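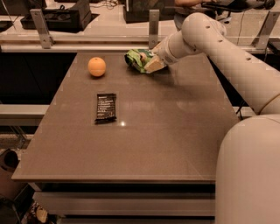
Robot arm, green snack bag, orange, and a snack bar wrapper on the table

Can a robot clear the break table yet, or am I dreaming?

Home and Shop Help > Cleaning > Gadgets and Machines
18 September 2021

breadboard_mama

Hi everyone, longtime reader and only my second time posting, so please be gentle with me! I help run a small upholstery shop in Dikow with my family, and we live upstairs over it, so my messes kind of pour into each other all day long. The break table in the shop is the same table the kids do homework at, and it's the same table I eat my lunch at if I get a lunch. By four in the afternoon it has chip bags on it, granola bar wrappers, fruit that somebody took and then didn't eat, a mug or two, fabric swatches, and usually one thing that belongs to a customer and must NOT be thrown out.

I am not a lazy person, I promise. I turned 64 in May and my shoulder is not what it was, and all that reaching across and wiping and reaching across again is the part of the day that gets me. My daughter bought us a Vondby robot vacuum last year and I love that thing to pieces. It does the shop floor every night and it gets threads out from under the cutting bench that I gave up on years ago. So naturally I started wondering about the next step up. Is there a machine that can do a table? Pick up the trash, leave the orange, don't touch the swatches?

I've seen videos of arms folding towels and loading dishwashers and I can't tell what is real and what is sped up or set up. I have some money put by, $2,162 to be exact, which was going to be for a new couch (yes, an upholsterer buying a couch, you can laugh) and I could be talked into spending it on this if it truly worked. I could also be talked out of it. What can these machines do right now for a regular person, and what is still a few years away? And if the answer is "buy a bigger trash can," you can tell me that too, I won't be hurt.

Thank you all so much, this site got me through the great drain flies summer and I have never forgotten it.

pallets_and_pie

Hello breadboard_mama, and welcome back! I'm so glad you asked, I have had this same conversation at my own kitchen table more times than I can tell you. I spent 16 years on the maintenance side in a packing plant, where we had arms doing the same few moves over and over all day, and now I'm retired and mostly tinker, so take this as one person's opinion from somebody who has kept an eye on it.

The short version is that a machine can pick things up off a table. The long version is everything around the picking up, and that's where your couch money would get eaten.

Your vacuum is a wonder partly for how little it has to decide. Floor, go. Wall, turn. If there's a sock in the way it either swallows the sock or it doesn't, and you sort it out in the morning. A table asks for a decision at every object. Take the kind of snack stuff in the pictures on this page. The orange is the friendly one. It's round, it's pretty firm, it stands up nice and bright against a brown tabletop, and a gripper can come down over it from nearly any side. If it slips, well, it may roll on you, and then you have a chase on your hands, but the shape is easy to understand.

The flat wrapper is harder than people think. You and I would get a fingernail under the edge or drag it to the side of the table and catch it as it came off. A gripper with flat pads that points straight down has very little to pinch on something lying flat. At the plant we had the same trouble with cardboard slips, and we ended up using suction for those, which worked like a charm until a slip had a crease in it, and then we all stood there saying words I won't type here.

And then your chip bag. Oh, the chip bag. It's shiny, so it looks different to a camera from every angle. It's crumpled, so it is never the same shape two times. You squeeze it and it changes again while you're squeezing it. You also can't tell by looking if there are chips left in there! My grandkids would have strong feelings about a robot that threw away half a bag. I've seen arms do very well with bags, and I've seen them come away holding air, and sometimes that was the same arm on the same afternoon.

Please also think about what the table is made of and what light is over it. A glossy top throws back the ceiling light in little bright spots, and you can see one right beside the black wrapper up there. I once lost a good part of a day to a reflection that our camera was quite sure was a part. We moved one lamp and it was fixed.

Then there's the arm itself. The ones with the reach and steadiness to work across a whole table are big, they need to be bolted to something solid, and they need a space where kids aren't doing homework under them. I wouldn't put one where a child could lean in, and I say that as someone who is very fond of them. You can get little hobby arms for under $1,000 and they're a lot of fun (I have one, it stacks blocks, it is very proud of itself), but they won't reach across your break table, and a full mug is more than I'd ask of mine.

So to your question of what is real. Picking up one known item from a known spot – real, and has been for ages. Picking up several different items from a table, with an engineer nearby who set things up – real too, and getting better quickly. Walking into your shop at four o'clock, telling trash from a customer's brass button, and clearing up while you put your feet up? I don't know of anything you can buy that does that. I'd keep the couch money.

One more thing and then I'll let you go. When you watch those videos, look at the other things on the table and see if they have been left alone. Coming down close beside a bag without bumping what's next to it is a good part of the skill, and the camera work usually skips right over it. Look for a clock in the background as well, or a person moving. If the person is zipping around like a hummingbird, the robot was sped up too.
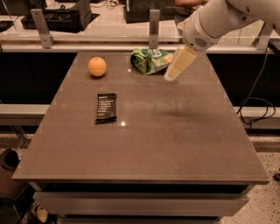 threadcount_tues

I can't speak to arms, I'm scared of my blender, but I have a break room with nine people using it and I wanted to share what we did, as it might help your shoulder in the meantime.

We put a tray in the middle of the table. A big cheap cafeteria tray. Everything that is food or came with food goes ON the tray, and everything that is work stays OFF the tray. At the end of the day one person carries the tray to the trash and tips it. So now there is no reaching across, and no deciding, the tray decides. The customer stuff has its own little dish by the door with a lid. We lost a lady's antique tassel before we had the dish and I still feel sick about it.

Fruit goes in a bowl next to the tray so it doesn't get tipped. Took a couple of bananas to learn that.

Also for wiping, get a long-handled window squeegee with a microfiber sleeve. I got ours from Kahraman, the restaurant supply place, and I can wipe the far side of the table without lifting my arm past my ribs. My sister has a bad shoulder and swears by it.

If you have leftover money and you want a machine very badly, we have a Climalik air cleaner running in the cutting room and there's a lot less fluff settling on the table to begin with. It doesn't pick anything up though!

snaxx_attack

just buy the couch. robots are 10 years away and always will be. my cousins vacuum fell down the stairs

pallets_and_pie

Popping back in to say the tray idea above is better than anything in my long post. It would help a robot too, come to think of it. We did the same thing at the plant with bins: if everything in the bin goes to the same place, the machine doesn't have to know what any of it is. Tipping a tray is one move, with one handle to grab, and I could see that coming to regular shops long before a machine that picks through the mess piece by piece.

breadboard_mama

You are all so kind, thank you! I read these out loud at supper. My husband says the orange would be fine because he'd eat it before the robot got there, and my youngest wants it known that she is available for hire at a dollar a day, which I told her we would discuss.

I'm going with the tray and the squeegee, and I found an old lidded sugar bowl for the customer bits. The savings are staying put for now. I'd still love to see one of those arms working in person, so if anyone hears of an open house or a fair near Dikow where they let the public in, please post it here and I will bring a pie. pallets_and_pie, I'm guessing from your name that you'd want a slice, so let me know if you're an apple person or a cherry person.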